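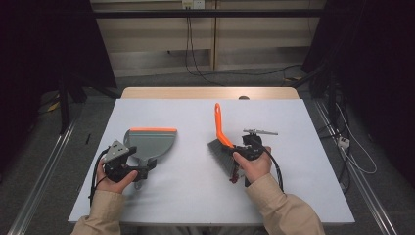

Cleaners at the Wamcombe training center, asked what they would teach first to a new member of staff, replied that they would begin with the brush and dustpan, and that most people who think they can use them leave a line of dust behind. The remark was made during a discussion of course content and was repeated by several of those present. It has shaped the order of this book.

Chapter 4
Dry Sweeping by Hand

In this chapter you will learn to
choose a brush and dustpan suited to the surface
sweep a table, counter or small area of floor
deal with the fine line left at the lip of the pan
clean and store both tools

Key terms: lip, bristle, scoop, dust line, dry waste

4.1 Why hand tools are still used

Vacuum cleaners and wide floor brooms do most of the work in a large building. Small spills are a different matter. Crumbs on a table, soil from a plant pot or shavings from a pencil sharpener can be cleared by hand in less time than it takes to fetch a machine. At the Ellport site, the cleaning log for January listed 644 small dry spills, and over half were on tables or counters.

A brush and dustpan are often sold as a pair. The set shown at the start of the chapter has a gray pan with an orange rubber rim along its front lip, and a brush with an orange handle and gray bristles. A rubber lip bends slightly under light pressure and so lies closer to the surface than a hard edge. On a rough floor the benefit is smaller.

4.2 Position of the tools

The pan is laid flat, with its lip toward the waste. The brush is held in the stronger hand and faces the pan from the other side of the spill. Strokes should be short and should end on the scoop. Long strokes throw light material past the pan.

When most of the waste has been collected, a dust line usually remains along the lip. Draw the pan back by the width of a finger, sweep again, and repeat until the line is gone. Students on the Mirnbridge course are allowed 3 passes in the practical test described in Section 4.6.

Wet or greasy waste must not be swept. See Chapter 19.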